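Rules for robots that handle trousers

Posted 3 February 2019 by Shahzad Durrani
Filed under: robots, standards, grumbling

I've been reading the Drombridge handling guide again. If you haven't come across it, it is the set of house rules that people in my corner of the business use when two robot arms have to handle something soft, and it has been passed around so many labs and workshops by now that folks talk about it like it's the law. It isn't the law. It was written by a handful of people who needed something on paper before a customer visit, and I know this because I was in the room for part of it.

My copy runs to 2,918 words. The version before it was 970. I would like somebody to explain to me what got safer, or better, or clearer in the extra pages, because I have read both side by side with a pencil and I can find maybe four new rules in there. The rest is rules explaining the other rules.

I'm not against writing things down. I've worked in places where the good practice lived in one man's head, and when he took a week off the arms sat still. But I do think a rule ought to be checked against the job it's about, and most of these were written by people thinking about boxes. Boxes are easy. A box stays the shape you left it. So for this post I'm using a job I think is a fair test: a belt in the loops of a pair of denim shorts.

Take rule one, "Grip the rigid part first." On paper this is fine. A buckle is metal, it has edges, the fingers can close on it and know they've closed on something. A woven belt squashes. So you send one gripper to the buckle and let the other look after the strap.

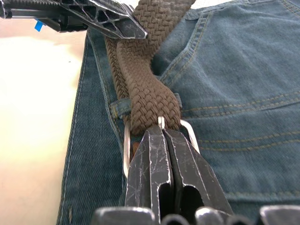 What the guide doesn't say

It doesn't say what the second gripper is for. You'd think that would be the first thing in a guide about two arms. In the draft that Donnie Cairns wrote there was a whole paragraph on it: one hand holds, one hand works, and you say out loud which is which before you start. That got cut down to "coordinate both end effectors as appropriate." As appropriate! I have an allergy to those two words. If a rule says "as appropriate" it's telling you that the writer ran out of either time or nerve.

Look at how close things are on a belt. A fingertip on the strap, another pair of fingers at the buckle, a loop of denim in between that is sewn down and won't move out of anybody's way. Pull with the wrong hand and you aren't sliding the belt any more, you're dragging the jeans along with it. A person feels that right away and eases off. The guide says to "monitor for unintended displacement," and I'd love to know how, and who is doing the monitoring, and what they are supposed to do about it once they've seen it.

Then there's wear. The guide has a page on checking the fingers for damage and it wants any gripper with "visible surface marking" taken off and logged. I have never met a working gripper without visible surface marking. Black coating comes off at the corners, and you get bare metal at the tips. If you followed that page to the letter you would own a very nice drawer of spare fingers and no robots. What matters on fabric is whether there's a burr that will catch a thread, and you can find that by running a bit of old stocking over the edge. It takes ten seconds and it's in neither version.

The table rules

I'll be fair and say the table section has one thing in it I like. It asks for a plain surface under the garment, one color, nothing shiny. Cardboard does this perfectly well. I've seen people spend real money on a special mat and get the same result as a flattened carton.

The next line asks for a "clear work zone," and that's where I get cross, since it doesn't say how big the zone is or whether it means the whole table. Two people can read it and set up two completely different tables, and both will tick the box. I think what you need is the reach of both arms free, plus the space the garment takes up when it's spread out, plus somewhere for the cables to go. Past that line, along the back, keep your tissues and your calculator if you want them.

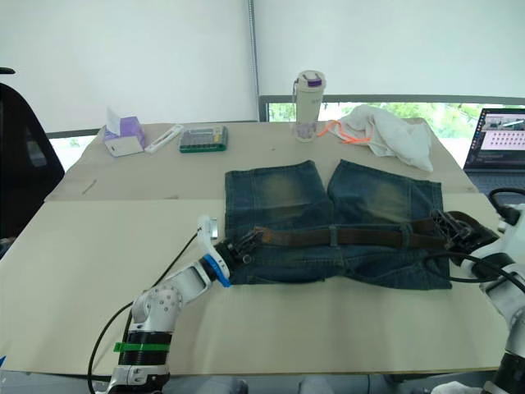 6 min read · 2 comments

Cables, now. I count cables as the most underwritten subject in the entire guide. They get a single sentence, and the sentence is "cables should be managed." A cable that hangs from a wrist goes where the wrist goes. It will end up lying on the cloth sooner or later, and cloth is light, and a cable is heavier than you think. I'd take out a full page about naming folders and put in three lines about cables: leave enough slack for the full reach, keep the slack off the garment if you can, and if you can't, know which way it will drag.

The Mudmont people have a better version of this in their own notes. They run each arm through its full travel with nothing on the table before the first garment goes down, and somebody watches only the cables. I asked whether it caught much. The answer was "sometimes," and I trusted that more than any of the percentages I get sent.

About that number

Speaking of numbers. There's a figure that gets quoted with the guide, which is that it was tested over 3,096 handling runs. I've asked what counts as a run. I've asked twice. Does it mean a belt went through a loop? Does it mean an arm touched a garment and let go again? Were the ones that got stopped early in there or left out? I got a polite note back telling me that it was "all logged activity," and I'm sure it was.

I have no reason to think anyone is lying. I just don't think a count tells you a rule is good. You could do a clumsy thing that many times and it would still be clumsy, and you'd have a log to prove it.

People near the arms

Gill and I have been disagreeing on this part by email for most of February last year and a good bit since. The guide says no person should be "in the vicinity" while the arms are powered. Gill likes it because it's strict. I dislike it because I don't believe it gets followed, and a strict rule that gets ignored is worse than a looser one that doesn't, in my book. Somebody has to set the garment up. Somebody has to be near enough to stop things. Work on soft goods gets done with people close by, and any rule that pretends otherwise is only there to be pointed at afterward.
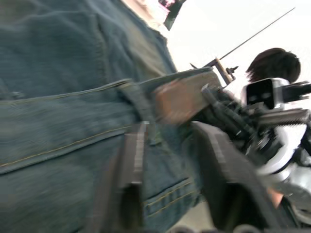 Denim up close, with an arm and the back of someone's head beyond it.

I would write it as distances and jobs. Who may be inside the reach, doing what, with the arms in which state. Who holds the stop. Where that person stands and which way they face, so that the arms are in their view. It would be longer than "in the vicinity" but it would be something you could check on a given afternoon and say yes or no.

Gill's answer to this is that people don't read long rules. Maybe so. They seem to have put up with plenty of long ones about folder names.

The Bosard checklist, for anyone who wants a second opinion, goes the other way and fits on a card. I used it for a while. It's better on people and worse on fabric, and it has no word at all on metal parts like buckles and rivets, so you'd be adding your own lines within a day. I did, in pen, and the card is now hard to read.

If the Drombridge group does another revision I've offered to send them my pencil marks. Donnie says they would rather have them typed. I'm on page four.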